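Still no appointment, then

Posted in December by Tegan Merrick

I've now refreshed the visa booking page so often that my laptop opens it by itself when I type the letter V.
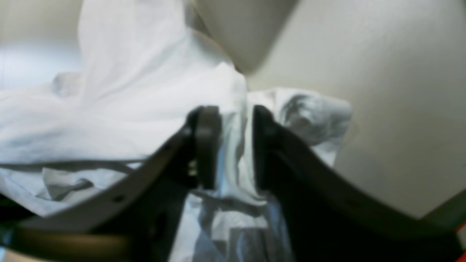

My renewal needs an interview at the consulate, and the next free slot keeps sliding further away. On Monday I was number 3383 in the online queue, got down to 2335 after lunch, and then the page logged me out. I had a biscuit and a small cry.

Siham (same permit as me, same office) gave up and cancelled her flights home for her brother's wedding. If she leaves without the new stamp she can't get back in, and her job won't hold the desk forever. She'll watch it on a video call at four in the morning, in her good dress – I've promised to go round and bring pastries!

Mum keeps asking whether I've "tried ringing them". I have, Mum. I was on hold for 80 minutes and then a recorded voice told me to use the website.

So I'm staying put over the holidays. If anyone's had luck with the early morning cancellations, please leave a comment and tell me what time you got up.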